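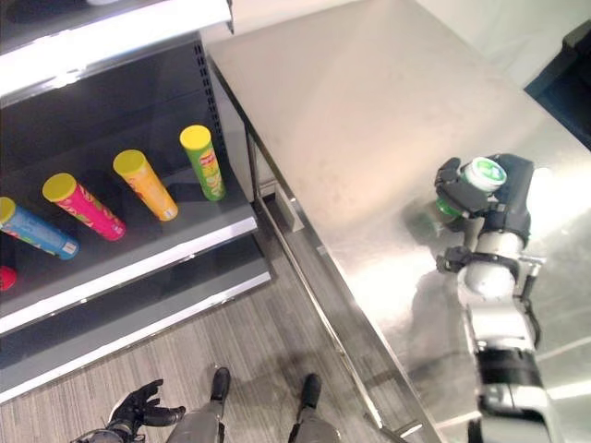 Inicio > Peques curiosos > Comida > ¿Por qué crujen las patatas fritas?

Usamos cookies para que la página funcione mejor. Si sigues leyendo, entendemos que te parece bien.

¿Por qué crujen las patatas fritas?

A mí me encanta el ruido. ¡Crac! El sabor también, claro, pero el ruido es la mitad de la gracia. El otro día, merendando, me puse a pensar de dónde sale ese crujido, y me pasé la tarde leyendo sobre patatas (sí, una tarde entera, y tan contenta).

Empecemos por una patata cruda. Está llena de agua, muchísima, guardada en unas cajitas diminutas que se llaman células. Por eso, si la cortas, te moja los dedos. Al echar una rodaja fina en aceite muy caliente, el agua se convierte en vapor y sale disparada en forma de burbujas. Y donde antes había agua quedan huequitos de aire con paredes finas y duras.

Cuando muerdes, esas paredes se rompen casi a la vez, y cada una hace un ruidito. Todos juntos suenan a ¡crac!
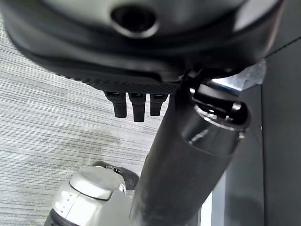
¿Y por qué se ponen blandas si dejas la bolsa abierta? En el aire siempre hay un poco de agua, aunque no la veas. Se llama humedad, y a las patatas les chifla: la chupan como si fueran esponjas pequeñitas. Con las paredes húmedas ya no se rompen de golpe, se doblan, y adiós crujido. En noviembre, cuando en mi pueblo, Siladton, no para de llover, me pasa mucho.

También me preguntáis por las que tienen forma de silla de montar. Esas suelen hacerse con una masa de copos de patata, que se estira, se corta y se fríe con un molde curvado. Así salen todas iguales y se apilan de maravilla, una encima de otra.

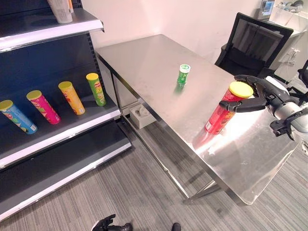

Además, la curva les da fuerza. Prueba con una hoja de papel: si la sujetas plana por un lado, se cae. Dóblala un poquito a lo largo, como una teja, y verás que aguanta mucho mejor.

Un experimento para casa: pon 2 patatas en platos distintos. Una la dejas al aire y la otra la metes en un bote bien cerrado. Espera hasta mañana, cierra los ojos y muerde primero una y luego la otra. ¿Suenan igual? Apunta lo que oigas, ¡y no te comas las pruebas antes de tiempo!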